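Moisture Uptake in Fried Snacks After Opening
Hiba Yammine
Food Storage Lab, Stelbridge
January 13, 2026

1. Purpose

Potato chips lose crispness when they take up water from the air. The aim of this project was to compare two ways of closing an opened bag, a folded top and a spring clip, and to see which one slows the weight gain more over 7 days.

2. Method

Each sample was a 20 g portion taken from a freshly opened bag and returned to a bag of the same size. Half of the bags were folded twice at the top. The other half were closed with a Zurna clip. All samples were weighed on an Allix bench scale at the same hour each morning. Room humidity was logged but not controlled. Texture was scored by 6 tasters on the Nasrallah scale, where a low score means soft.

3. Results

Weight rose in both groups. The folded bags gained weight fastest during the first 2 days and then leveled off. The clipped bags gained more slowly and had not leveled off when the test ended. Texture scores followed the same order, although the tasters disagreed most on the middle samples.

4. Storage at Home

Unopened bags need little care apart from shade and a steady temperature. A drawer meets both conditions, and bags kept upright are less likely to be crushed than bags in a pile.

Kettle chips upright in a drawer, blue bags on the left and green bags on the right. 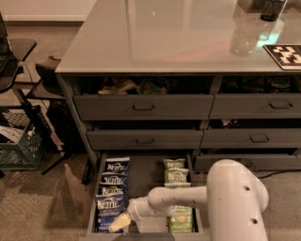

5. Sources of Error

Some crumbs were lost during weighing, which lowers the measured gain. The scale was moved once during the test and had to be zeroed again. A repeat in August, when indoor air is more humid, would show whether the gap between the two closures gets wider.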